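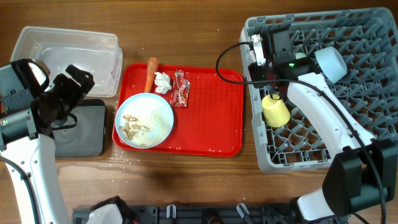 Plate and red tray on the table.

Search the archive Search Advanced

Print this message | E-mail this message

Subject: Re: [arinness-hockey] Second team fixtures and the bus

On the list last night the fixtures secretary wrote:

> The league has moved our away game at Vultumport from 3 pm to
> 1 pm. They have a junior tournament on the same turf. Can we
> still get a bus, and do we want one? Last season it cost us
> 226 for the round trip and half the seats were empty.

Yes to the bus. I called Drollo this morning and they can do the earlier time at the same price. Pickup is at 10:15 from the lot behind the clubhouse. If you plan to drive yourself, reply to me off the list so we don't wait for you.

We need at least 14 on board to make it worth it. So far I have nine players and two parents. First team players who want to come and watch are welcome to a seat once the seconds are on.

On the game itself, Vultumport beat us in January mainly from short corners. We gave away too many by tackling from the wrong side. Practice this week will be mostly defending corners, with the last half hour on clearing the ball wide. Please bring face masks if you run out on corners. The club has 3 and one has a broken strap.

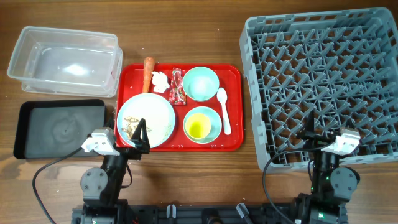
The other thing is shirts. Vultumport play in dark green, so we will wear white. Anyone who still has a white shirt from the Kang Cup needs to bring it back washed before we travel. I am missing numbers 4, 11 and 17.

Dues are also late for several people. The turf bill is 1000 for the spring and we have 500 of it in the account. You can pay in the usual way or hand me a check at practice.

Goalkeepers, see me about the kickers. The left one needs a new buckle.

Seconds captain
Arinness Hockey Club

Print this message | E-mail this message

Comments (3)

leftwing9: Put me down for the bus, plus my dad.

turfburn: I have shirt 11. It will be at practice.

oldfullback: Is there parking at Vultumport with the juniors there? It was full by noon last time.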